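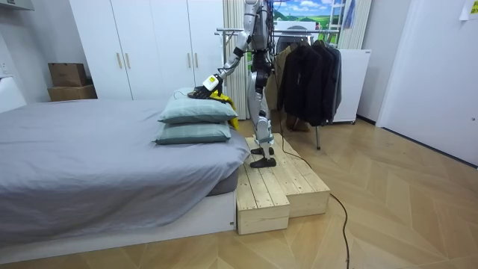

Humanoid slides back when its hand presses on the bed

Vlasta Bartoš
3 comments · 2 shares

I'm building a home setup in my bedroom and have the robot standing on a two-step pine platform I made, pushed up against the end of the bed. The task is wiping and moving a yellow cloth over the pillows. When the hand presses down, the whole robot creeps backward on the planks, and after 16 runs the arm is missing the pillow. The feet are flat and black, and the pine has no finish on it. Should I change the platform or the arm settings? I would like to keep the height as it is.

Nghĩa Thân
6 likes · 1 comment

Start with the arm. A pillow gives way, so a position command keeps pushing until the motors hit their limit, and the feet take that load. Lower the stiffness on the downward axis and cap the force. Then mark the outline of both feet on the wood with pencil and do a few runs. If the feet stay inside the lines, leave the platform alone.

If they still move, screw a thin rubber mat to the top step. Don't just lay it down — a loose mat will slide along with the robot. Check that the platform itself isn't moving on the floor too. Mine did, and I spent most of May blaming the ankles.

Dace Butkienė
1 like · 0 comments

Sand the top with coarse paper. Worked for me.

Ľudovít Koubek
4 likes · 2 comments

I wouldn't sand it, the dust gets into the joints. Look at your power cable as well. If it runs off the back edge of the platform and lies across the floor, one foot on it will tug the robot in the direction you describe. I clamp mine to the back of the step with some slack above the clamp. The bedding matters too — a smooth cover lets the hand skid, and then the balance controller steps in to correct.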